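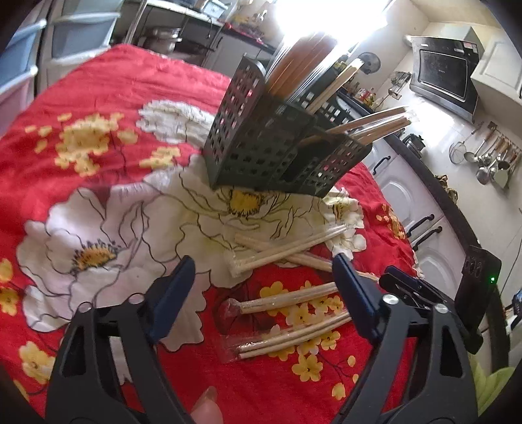

The Drora is a hand-held gripper built at home, first put together by Hina Jatoi at her kitchen table and later taken up by the Ballutari shared workshop. It has two black jaws that open wide and close on small household things - wrapped chopsticks are a favorite for practice, being thin and slippery - and each jaw ends in a blue pad. The plans list 47 parts, and the jaws ride on plain pivot pins, so a patient beginner can manage the whole build over a few evenings.
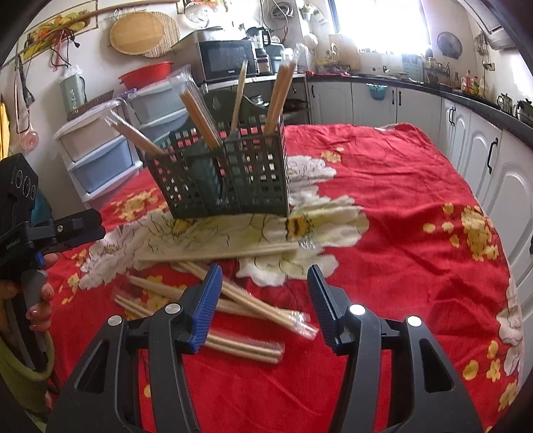 Asif Rana wrote in the workshop's newsletter that he would fit the pads last, after the jaws swing freely, and most later builders have followed him in this.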